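Folding small kids' clothes on the bed: how do you keep them folded?

Home > Laundry and Clothing > Folding and Storage
2 replies, 2,248 views

Fotini Katsaros
Posted in Laundry and Clothing

Hi everyone, I've been reading this board for ages and finally have something to ask. I have a two-year-old and another one coming, and I seem to spend every evening folding clothes that are barely bigger than my hand. I grew up folding bath towels and my dad's work shirts, and I'm pretty good at those, but these little things beat me. By the time I've got one side tucked in, the other side has slid out again, and the sleeves go wherever they please.

I don't have a table that's free in the evening (dinner dishes, then my husband's paperwork, you know how it goes), so I do all my folding on our bed. The light in there isn't great either, just one lamp in the corner, and I wonder if that's part of the trouble. I sit on the edge, pull things out of the basket one by one and try to make a neat stack. The stack leans over, I push it back up, and then I carry it down the hall and half of it opens up before I get to the dresser.

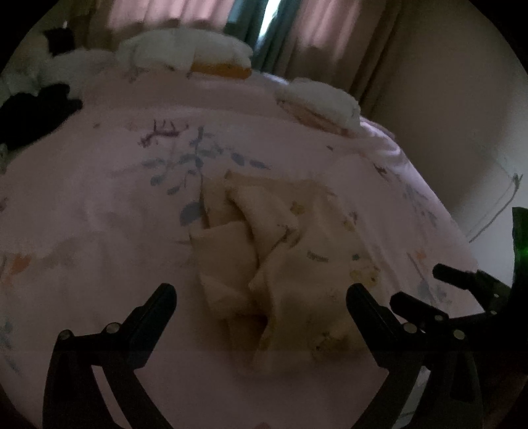
One of the little yellow ones on our bed, all crumpled

I love the prints on these clothes and I'd like to see them when I open the drawer, so my daughter can pick out what she wants to wear. She's very firm about her animals. But whenever I fold with the picture on the outside, the fold seems to come out lumpy, and if I fold it inside she pulls out everything looking for the right one.

I did try the folding board my sister-in-law gave me. It's made for adult shirts and a toddler top just sort of floats around in the middle of it. So my questions are: is there a way of folding very small clothes that really holds, does it matter that I'm doing it on a soft bed, and is it worth buying drawer dividers or should I use what I have? The drawer is a Pesonen, the shallow kind, if anyone has the same one. Thank you so much in advance, and sorry for going on!

Javiera Benítez
Helpful reply, 220 votes

Hello Fotini, and congratulations on the new baby! I have three, all grown past the tiny stage now, and I folded on a bed for nine years in a little apartment with no table to speak of, so please don't feel you're doing it wrong. You can get a perfectly good fold on a bed, it just needs a bit of help.

The bed is soft, so when you press on one part the rest tips toward your hand. What I used to do was lay something flat and firm on top of the covers first. A big cutting board works, or a large picture book, or the lid from a storage box. I had an old Talitent tray that lived under the bed for exactly this and I still use it when I'm folding napkins for the holidays. Once you have a firm patch to work on you'll be amazed how much better those little clothes behave.

Now the fold itself. Before anything else, pick the piece up by the shoulders and give it one good shake, then lay it down and smooth it with the flat of your hand from the middle out to the sides. I know it sounds fussy when you have a whole basket to get through, but if there are wrinkles bunched up underneath when you start, you're folding those in as well and that's where your lumps come from. I'd guess that's most of your trouble with the prints.

For a top, lay it face down. Bring one side in to the middle, sleeve and all, and turn the sleeve back so it lies straight down. Do the other side the same way. You'll have a long narrow strip. Fold the bottom up until it stops a little short of the neck, then fold in half again, or in thirds if it's a longer one. Stand it on its folded edge. If it stays up when you let go, it's done, and if it flops over, open the last fold and make it a touch smaller. With a centered print you'll usually get some of the picture showing on the outside, and if you don't, slide your last fold up or down a bit.

Onesies go the same way, only I tuck the snap end up first so there's a straight edge to work with. Pants get folded in half lengthwise, then the pointy bit at the seat gets tucked in, then up in thirds.

As for the drawer, don't buy anything yet! Shoeboxes cut down to the height of the drawer did us for years. Stand the clothes up in rows with the folded edges on top, and your daughter can look along the row for her animals and pull out one without disturbing its neighbors. And carry them down the hall in the shoebox, that way nothing opens up on the trip.

One last thing and then I'll let you go. My middle one helped me from the time she was about your daughter's age. Her pile was terrible and I loved it, and I put her folding straight into her drawer just as it was.

Yaroslav Fedoruk
4 votes

I don't fold them. Seriously, under size 4 it all goes in a bin, one for tops and one for bottoms, pajamas on the shelf. They're going to have yogurt on them by 9 in the morning anyway.

If you do want dividers, we had the Cinov ones and they were too tall for a shallow drawer, so measure first. And get a brighter bulb for that lamp, I can't match socks in bad light either.

Fotini Katsaros
Comment

Thank you both! Javiera, I dug out a big atlas and tried it with tonight's basket, and the tops are standing up in a boot box as I write this. The onesies are still a work in progress. Yaroslav, I laughed out loud at the yogurt, and I may well be joining you in September when the baby gets here.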